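# Scheduled messages come to group chats at Ulladeo

Users of the messaging service Ulladeo will be able to write a message now and have it delivered at a later hour, under an update that reaches all accounts in July. The function has been available to a test group of 1,648 people and applies to private conversations as well as groups of up to 500 members.

To schedule a message, the user types it as usual, holds down the send button and selects a date and time. Pending messages are kept in a separate folder, where they may be edited or canceled until the moment of delivery. Recipients receive no indication that a message was prepared in advance.
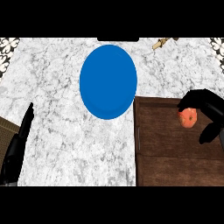 Group administrators retain control over the feature. They may switch it off for ordinary members or limit each person to 3 pending messages at a time. According to Ramil Pascual, head of product at Ulladeo, the limit was added at the request of schools and housing associations, whose groups had filled with repeated reminders during the trial.

Time zones received particular attention. A message set for 9 a.m. follows the clock of the sender, although an option in the settings allows it to follow that of the recipient in private chats. Rival service Fuvano offers scheduling only on its desktop version.

Bienvenido Tagle, an analyst with the consulting firm Meireles, considers the change overdue. "People have been writing notes to themselves at 11 at night and copying them over in the morning," he said.

Messages containing voice recordings cannot yet be scheduled.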